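Jul 20, 2026
Bench notebook, two-arm table, Flirthorpe

Great morning on the handling rules! We've been meaning to turn the scrawled list taped inside the cabinet into something a new person could follow, and the cup-and-tray job is the right place to start because it's small and everybody already knows it.

Draft rules so far, copied from my scratch pages:

Rule 1. Write down the starting pose of every object before the arms are enabled. "Cup on tray" is no good. Upright or on its side, which way the mouth points, where the handle is if there is one.

Rule 2. Hands out of the booth before enable, and say "clear" out loud. Yes, even when you're alone.

Rule 3. Approach an open rim slowly. I'd like a speed cap written into the Skemska config so it doesn't live in anyone's head. Trying 200 mm/s for travel and a lot less near the rim, number still open.

For Rule 1, the lilac cup on its side against the tray wall is a lovely test case, same color family as the tray and only the cream inside standing out.
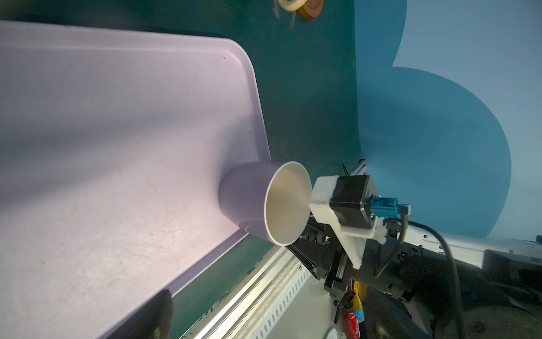
Yamuna Gowda wrote back on the draft that Rule 1 is fine but too loose about who signs it: if the operator both sets the pose and records it, mistakes go straight through, and she'd want a second person reading the line back before enable. She also asked for the tape and spare bits to be part of the clear check.

Both good, both going in. The read-back costs us a few seconds and I like it a lot. It becomes Rule 4, and loose items get folded into Rule 2.

Then the one I'm most excited about, Rule 5, for when both arms are in close. Black cup on the brown coaster, beige cup on the pale one, a short gap between them, a gripper beside each. One arm owns one object, and neither crosses the gap until the other has backed off and the operator has called it.

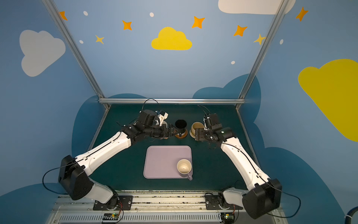
The wording has to cover the handover too, which the old list skipped completely. Sudheer Marar suggested borrowing the two-key idea from the Bhat cell, and I think it fits.

Still to do:
- stop button check, 2 people, start of every shift
- decide whether handles past the tray rim count as "on the tray" (I say no)
- sweep the rail, add it to the end-of-day list
- send draft 7 to Rornitum for comments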